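Stullcombe Library brings back its winter long table

6 November 2021

The long table is coming back to Stullcombe! After a winter without it, the public library on Nurmi Street will once again clear out the periodicals room one evening a week and fill it with people fixing, sewing, gluing, sanding and talking over one another. The first session is set for early December, and if the sign-up sheet at the front desk is any guide, the room is going to be full.

For anyone who moved here recently, the long table started as a mending night. People brought socks and coats with broken zippers, sat down wherever there was a chair, and got help from whoever happened to be across from them. Then someone brought a lamp. Then someone brought a kitchen stool with a wobble, and a radio, and a puppet whose jaw had come unhinged, and by the end of that first season the library had stopped calling it mending night at all.

Shobha Kartha, who runs the adult programs desk, has been working on the return since the summer. She is a very good person to get stuck in an aisle with. I went in to return two overdue cookbooks and came out forty minutes later knowing the difference between hide glue and wood glue, with a third cookbook under my arm.

"People kept asking me at the grocery store," she said. "They'd have the thing with them. A man opened his trunk and showed me a chair."

The numbers from the last full season are pretty wonderful for a town our size. Kartha kept a ledger, a real paper one with a green cover, and it lists 1,199 items brought through the door between the first night and the last. Clothing was the biggest group by far, followed by lamps, small furniture and what the ledger calls "misc. beloved," a column that takes in stuffed animals, music boxes and one accordion that came back four times. (The accordion is playing again, by the way. Its owner performed at the Galtness harvest supper last month and got an encore.)

What's new this winter

Quite a lot! The biggest change is that the evening will be split into two sittings, an early one and a late one, with a short break between them for sweeping up and putting the kettle on. In past seasons everyone came at once, which was cheerful but meant some people waited half the night for a turn with the good scissors. Kids are welcome at both sittings as long as they have an adult along, and the early one will have a low table with beginner sewing kits.

Each sitting will have room for up to 47 people. You can sign up at the front desk or by phone, and there will be a short waiting list for each night. If you have a spot and can't use it, please call so the next person can have it.

There is also going to be a proper woodworking corner for the first time, and this is the part I'm most excited about. Mansa Alhassan, who spent years refinishing church pews and restaurant furniture over in Nokport before moving here, has agreed to lead it. He'll be at the far end by the windows every week, with clamps, hand planes, a set of card scrapers and a lot of patience.

Alhassan told me he wants people to bring the pieces they've given up on. The nightstand in the garage, the cutting board that has gone gray and fuzzy, the side table with the ring on it from somebody's iced tea in 1994. Most surface trouble, he says, is a lot less serious than it looks, and most of the damage he sees was done by someone attacking a small problem with a big sander.

"Start with a damp cloth and some light," he said. "Really good light, from the side. You'd be amazed how many people are about to strip a table that only needs a wash."

He had me try it on a board he keeps behind the library's return cart, and he's right. Tilt the lamp down low and every scratch stands up. Lift it straight overhead and half of them vanish. He checks each piece both ways before he decides on anything, and then he goes away and has a cup of coffee and looks again.

I asked him what people should know before they come, and he was off and running – I filled three pages. Wood has a direction, he said, and you work along it. Go across the grain with sandpaper and you will see those marks forever, especially after the stain goes on. A streaky board is nothing to be afraid of. People come to him wanting every bit of a tabletop to be the same shade, and he does his best to talk them out of it, because the stripes and flecks are what he likes to look at.
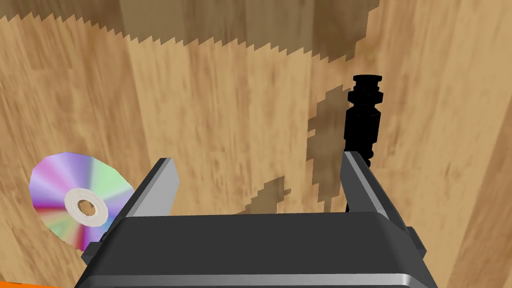 He's just as firm about finish. For a kitchen table that gets real use, he likes a wiping finish that you can patch later without redoing the whole top. Put it on thin, wipe off the extra, leave it alone overnight, do it again. Three coats is plenty for most homes. The oily rags get laid out flat outdoors to dry, never balled up in the trash, and he will be checking on that at the library every single week, so don't even try it.

No stains or finishes will be used inside the building, since the periodicals room shares its air with the children's section. Alhassan will send people home with written steps and will look at the results the next week. He sounded truly happy about this. "I get to see it twice," he said.

The sewing end of the room will run much as it did before, with machines to share and a button jar that has reached the size of a pickle barrel. Kartha says thread donations are welcome in any color, but what they really need is black, white and navy, along with sharp needles for heavy fabric. Last season's jeans went through them like popcorn.

Lamp and small appliance repair will be back too, though only on alternate weeks to begin with. Please leave microwaves at home. Please also leave at home anything with a gas engine, a lesson the library learned with a leaf blower.

How to bring something in

One item per person per sitting, clean and dry, and small enough that you can carry it through the side door by yourself or with one friend. If you have loose pieces, put them in a bag and tape the bag to the item. For furniture, it's a big help to bring a photo of how it looked before, if you've got one. Borrowed tools stay in the room.

The evening is free. There's a coffee can by the door for supplies, and last season it paid for nearly all the glue and sandpaper with enough left over for a second iron. Cookies appear by some process I have never fully understood, but I can report that the ginger ones go first.

Kartha is also hoping to put together a small display in the front hall by the end of winter, with some of the repaired pieces and a card from each owner telling what it is and where it came from. She already has promises of a quilt, a toy tractor and the famous puppet. If you had something fixed in an earlier season and still have it, she would love to hear from you, even if it has broken again. Especially then, she said, since it can come right back to the table.

I'll be there on the first night with a step stool that belonged to my aunt. One leg is short, the top has paint on it from at least three kitchens, and I've been meaning to do something about it for years. Alhassan has seen it already. He turned it over, ran his thumb along the underside and told me there was maple under there, and I have been telling everyone I meet ever since.

Sign-up is open now at the front desk during regular library hours. The early sitting is filling faster than the late one, so if you can manage a later supper, that's the one to ask for.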